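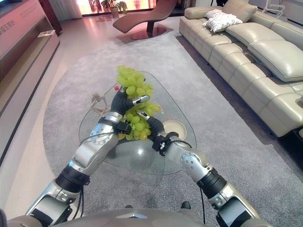
Siu-fong Ho told me she would rather lose the money than fill in the form again. She has lived in Zernau for most of her working life, still holds a Canadian brokerage account, and was quoted $3780 to have one year's cross-border return prepared by Desteck. The income on the account that year was $900.

I have been reading the brochures. Desteck, Luleck and Fu all sell some version of the same package to Canadians abroad: a residency review, a departure return, a letter for the bank. All of them use the word "clarity" on the first page. The fees are on the last, if they appear at all.

The pitch leans on fear. A bank asks a customer to certify where she is resident for tax, she hesitates over a box, and a seminar invitation lands in her inbox. I sat through one on a Friday evening. It ran well past the advertised hour and four of the slides dealt with tax. The rest dealt with penalties, most of them aimed at people with far more money than anyone in the room seemed to have.

Some of the worry is fair. Residency turns on ties — a home, a spouse, dependants — and people who left in a hurry often never settled the date they stopped being resident. Somebody with a rental property or a company back home should pay for proper advice, and pay before the sale.

But a modest account and a pension? Ho's engagement letter from Desteck was 49 pages long. I asked the firm which of them applied to her. The reply, which came in May, said every file is treated as complex until shown otherwise. It didn't say who pays for the showing.

Luleck would not give me a price without a "discovery call." Fu did, then asked me not to print it.

Ho has since found an accountant who bills by the hour. She is waiting for the first invoice.

Share this story | 4 comments

Contact us | Copyright, all rights reserved | Back to top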